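Chapter 4
Measuring What You Can Pour

Before you begin
You should already be able to read a ruler to the nearest millimeter and write a number with its unit. If you skipped the section on units in Chapter 2, go back for it now. It's short!

Pour yourself a glass of water and ask three friends how much is in it. You will get three answers, and probably one argument. Volume is slippery that way. We are pretty good at judging length by eye, and not too bad at weight once we have something in our hands, but a liquid takes the shape of whatever holds it, and that shape fools us. A tall thin glass looks fuller than a short wide one even when both hold the same amount.

People have been fighting over this for as long as they have been buying and selling. In the market town of Arnside, where our story for this chapter is set, lamp oil was once sold by a measure called the stumach. Every shop had its own pot, and every shop swore its pot was the right one. When a clerk finally went door to door and compared them, the smallest pot held 26 ounces and the largest held 35. Same name, same price, and a very different amount of oil in your can at the end of the day.

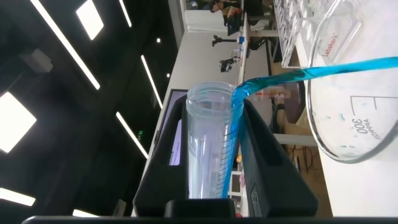
The clerk's answer was simple, and I love it. He had one pot made, scratched a line inside it, and kept it in the town hall. Anyone who felt cheated could carry their oil up the steps and check. That scratched line is the great-grandparent of every mark on every piece of glassware you will use in this course. Some of those marks are only meant as a guide - a beaker may come right out and say so, with a label like "300 APPROX" printed on the glass. Others, like the fine lines running down the side of a graduated cylinder, are there to be read closely. Knowing which kind of mark you are looking at is half the skill, and we will practice it in Section 4.2.

The other half is knowing how far to trust your own eyes. Water climbs a little where it touches glass, so its surface dips in the middle. The dip is called the meniscus (muh-NIS-kus), and you read the bottom of it with your eye level with the surface. Look down from above and you will read too high. Look up from below and you will read too low. Try it both ways once, on purpose, and you'll never forget it.
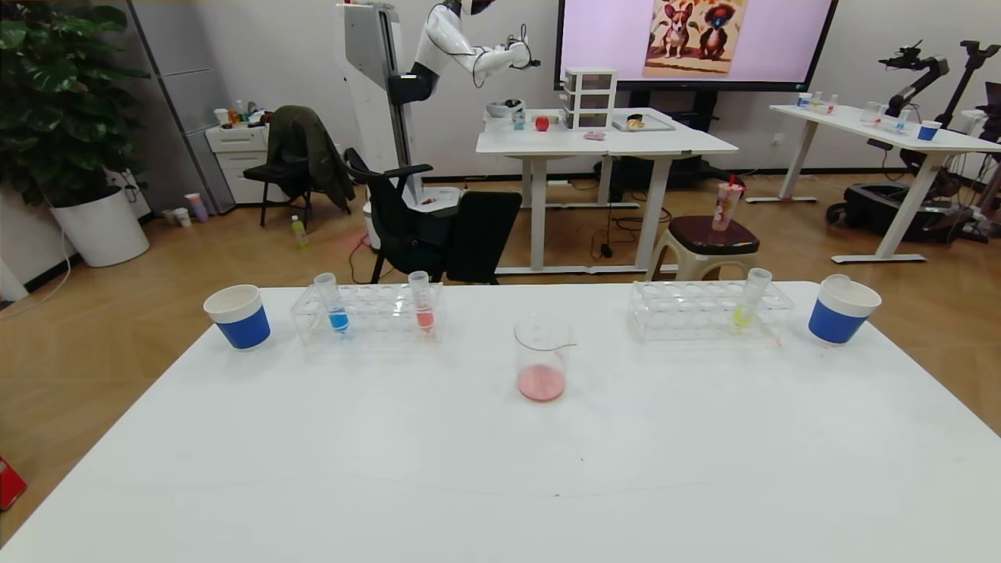
Then there is the question of how many digits to write down. Suppose the lines on your cylinder are 2 milliliters apart and the water sits a little above the 84 line. Writing 85 tells your reader something useful. Writing 85.137 tells them something you could not possibly have seen! Omid Rahimi, who tested these lessons with his ninth graders at the Shokri School, has his classes write every reading in pen, before anyone at the table says a number out loud. Then they compare. The spread between the readings gets written down too, and it becomes part of the result.

Words to know
volume, capacity, graduation, meniscus, estimate, uncertainty

4.1 The Trouble with Tuvent's Barrel

Our first problem comes from a cider maker named Tuvent, who filled a barrel to the brim in September, sealed it well, and opened it in winter to find a gap at the top. He blamed his nephew. Before you read on, write down two other places the missing cider might have gone.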